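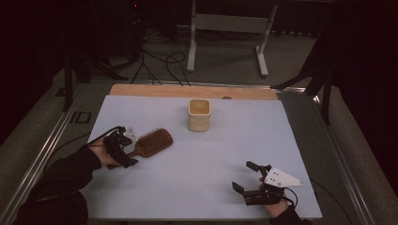

Die Bürste, die alles können soll

Hundert Striche am Abend, Wildschwein gegen Kunststoff, Holz gegen Statik: Kaum ein Gegenstand im Badezimmer wird mit so vielen Versprechen verkauft wie die Haarbürste. Was davon übrig bleibt, wenn man nachfragt

Wer heute eine Haarbürste kaufen will, braucht Zeit zum Lesen. Auf der Schachtel einer Paddle-Bürste der Marke Plumonden, gekauft im August in einer Drogerie, stehen auf der Rückseite mehr Wörter als auf dem Beipackzettel mancher Halstablette. Die Bürste »aktiviert die Kopfhaut«, sie »verteilt die natürlichen Öle von der Wurzel bis in die Spitzen«, sie »schließt die Schuppenschicht« und sorgt für »spürbar kräftigeres Haar«. Ein Sternchen hinter dem Wort »kräftigeres« führt zu einer Fußnote, die verrät, dass es sich um die subjektive Einschätzung von Anwenderinnen handelt. Wie viele es waren, steht dort nicht. Womit sie vorher gebürstet haben, auch nicht.

Dabei ist die Sache im Kern überschaubar. Ein Haar ist, sobald es aus der Kopfhaut ragt, totes Material, im Wesentlichen Keratin. Es kann glatter liegen oder rauer, es kann brechen oder ganz bleiben. Ernährt, belebt oder gekräftigt werden kann es nicht, weder von einem Öl noch von einer Borste. Was eine Bürste tut, ist Mechanik: Sie trennt Haare voneinander, sie richtet sie aus, und sie zieht ein wenig Fett mit sich. Für die Beschreibung dieser drei Vorgänge hätte eine Postkarte gereicht.

Trotzdem hat sich um das Bürsten ein Wissensbestand abgelagert, der erstaunlich zäh ist und von dem niemand so recht weiß, woher er kommt.

Die hundert Striche

Am zähesten ist die Zahl Hundert. Hundert Bürstenstriche jeden Abend, so hat es die Großmutter gesagt, und die hatte es von ihrer Großmutter. Der Hersteller Kekana, der sich auf Naturborsten verlegt hat, druckt die Regel bis heute in sein Begleitheft und nennt sie »überliefertes Wissen«. Im selben Heft steht, das Haus gehe auf eine Werkstatt von 1809 zurück. Welche Werkstatt das gewesen sein soll und was sie mit dem heutigen Unternehmen verbindet, wird nicht ausgeführt. Auf eine Anfrage der Redaktion kam eine freundliche Antwort, der ein Rabattcode beilag. Die Frage nach der Werkstatt blieb darin unberührt.

Nun mag der Rat einmal einen Sinn gehabt haben. Wer sein langes Haar selten wusch, weil warmes Wasser Arbeit bedeutete, konnte mit Bürsten Staub entfernen und das Fett vom Ansatz in die Längen bringen. Unter solchen Umständen ist ausgiebiges Bürsten eine vernünftige Form der Reinigung. Wer dagegen alle paar Tage mit Shampoo wäscht, hat dieses Problem nicht. Geblieben ist die Reibung. Jeder Strich beansprucht die Schuppenschicht ein bisschen, und bei feinem oder blondiertem Haar summiert sich das. Die übliche dermatologische Empfehlung fällt denn auch nüchtern aus: so viel bürsten, wie zum Entwirren und Frisieren nötig ist, und dann aufhören.

Verkaufen lässt sich das schlecht. Ein Ritual braucht eine Zahl, und ein Begleitheft, in dem »hören Sie auf, wenn Sie fertig sind« steht, muss man nicht drucken.

Borste, Stift, Noppe

Die zweite Glaubensfrage betrifft das Material. Wildschweinborste gilt in der gehobenen Preisklasse als gesetzt. Sie hat, so liest man, eine dem menschlichen Haar verwandte Struktur. Das stimmt insofern, als beides aus Keratin besteht, was allerdings auch für Hufe und Fingernägel gilt. Brauchbar ist die Naturborste zum Glätten der Oberfläche und zum Verteilen von Fett, und bei feinem Haar macht sie das ordentlich. Durch dichtes, krauses oder lockiges Haar kommt sie oft gar nicht erst hindurch. Sie streicht dann über die oberste Lage, und darunter bleibt der Knoten, wo er war.

Holzstifte sind die nächste Stufe der Rechtschaffenheit. Ihnen wird nachgesagt, sie lüden das Haar nicht statisch auf. Hier steckt immerhin ein richtiger Gedanke drin, denn Holz lädt sich an Haaren in der Regel weniger auf als viele Kunststoffe. Entscheidend ist aber meist die Luft. In einem überheizten Zimmer im Winter stehen die Haare auch nach dem Kämmen mit Holz ab, und an einem schwülen Sommertag kann man jeden billigen Kunststoffkamm nehmen, ohne dass etwas knistert. Wer die Wirkung vergleichen will, müsste also am selben Tag im selben Raum an denselben Haaren bürsten. Dass Kundinnen das vor dem Schreiben einer Bewertung tun, darf man bezweifeln.

Bleibt der Kunststoff, der einen schlechten Ruf hat und in den meisten Badezimmern die Arbeit erledigt. Flexible Stifte geben nach, wenn sie auf Widerstand treffen, und reißen deshalb weniger. Das gilt für teure wie für günstige Modelle. Der Unterschied liegt eher in der Verarbeitung: ob die Enden sauber gerundet sind, ob an den Stiften Grate stehen, ob die kleinen Kügelchen auf den Spitzen nach ein paar Monaten noch sitzen. Fehlt so ein Kügelchen, kratzt der Stift. Eine Prüfung mit der Fingerkuppe ersetzt hier viel Lektüre.

Was der Preis erzählt

Im Sortiment von Culley, einem Versandhändler für »bewusste Körperpflege«, reicht die Auswahl von der Taschenbürste bis zum Modell im gefütterten Etui. Eine der Bürsten kommt auf 2627 Bewertungen, im Schnitt nahe an der Höchstnote. Das klingt nach einem Urteil. Liest man hinein, wird es schnell dünner. Ein erheblicher Teil der Texte lobt den Versand, viele loben die Schachtel. Andere schreiben, sie hätten die Bürste gerade ausgepackt und freuten sich auf das Ergebnis. Wieder andere haben gleichzeitig Shampoo, Spülung und Kopfkissenbezug gewechselt und schreiben die Verbesserung der Bürste zu. Möglich ist das. Es könnte auch am Kopfkissenbezug liegen, für den Culley übrigens ebenfalls begeisterte Stimmen anführt.

Eine eigene Gattung sind die Zahlen zur Bestückung. Prallell wirbt mit »733 präzise gesetzten Kontaktpunkten«. Es ist eine schöne Zahl, weil sie krumm ist; krumme Zahlen sehen gemessen aus. Was aus ihr folgen soll, bleibt offen. Mehr Borsten auf derselben Fläche bedeuten engere Abstände und damit mehr Widerstand, was man bei feinem Haar womöglich will und bei dickem sicher nicht. Eine Bürste mit weniger Stiften kann also die bessere sein. Auf der Packung würde sie sich schlechter machen.

Ähnlich steht es um die Kopfhautmassage. Dass Bürsten die Durchblutung anregt, wird man kaum bestreiten, denn das tut jedes Reiben auf Haut. Dass daraus dichteres Haar wird, ist ein zweiter Satz, der auf den Packungen meist so nah am ersten steht, dass man die Lücke überliest. Angenehm ist es für viele trotzdem, und gegen angenehm ist nichts zu sagen. Man sollte es nur auch so nennen.

Der schmutzige Teil

Auffällig wenig Platz bekommt in den Begleitheften das, was den größten praktischen Unterschied macht, nämlich die Pflege der Bürste. Zwischen den Borsten sammeln sich ausgefallene Haare, Hautschuppen, Talg und Reste von Haarspray, und wer mit dem belegten Gerät durch frisch gewaschenes Haar fährt, verteilt alles wieder. Haare herausziehen, am besten mit einem Stielkamm, ist schnell gemacht und gehört zu jeder Woche. Gründlicher wird es mit lauwarmem Wasser und einem Spritzer mildem Shampoo.

Holz verlangt dabei etwas Zurückhaltung. Ein Holzgriff, der im Waschbecken schwimmt, quillt auf, und der Lack kann reißen. Bei Bürsten mit Gummikissen läuft Wasser durch das kleine Luftloch ins Innere und kommt nur langsam wieder heraus. Also Borsten nach unten, nur die Spitzen ins Wasser tauchen und die Bürste danach mit den Borsten nach unten auf ein Handtuch legen, bis sie trocken ist. Vom Heizkörper ist abzuraten. Der Hersteller Kekana empfiehlt stattdessen ein eigenes Reinigungskonzentrat, 2 Verschlusskappen auf ein Becken. Auf der Zutatenliste stehen Wasser, waschaktive Substanzen und Duft, also in etwa das, was in der Shampooflasche daneben auch steckt.

Bleibt die Technik, über die sich noch am ehesten Einigkeit herstellen lässt. Lange Haare entwirrt man von den Spitzen her und arbeitet sich zum Ansatz hoch. Nasses Haar dehnt sich stärker und reißt leichter, weshalb für glattes Haar ein grober Kamm oder Geduld die bessere Wahl ist. Locken machen eine Ausnahme, sie werden oft gerade im feuchten Zustand und mit Spülung entwirrt, und wer sie trocken durchbürstet, hat danach keine mehr. Solche Hinweise kosten nichts und passen zu jeder Bürste, auch zu der, die seit Jahren in der Schublade liegt.

Die Plumonden aus der Drogerie tut übrigens, was sie soll. Sie liegt ordentlich in der Hand, die Stifte sind sauber gerundet, Knoten gehen heraus. Spürbar kräftiger ist das Haar nach mehreren Wochen nicht geworden. Die Schachtel liegt inzwischen im Altpapier, samt Sternchen.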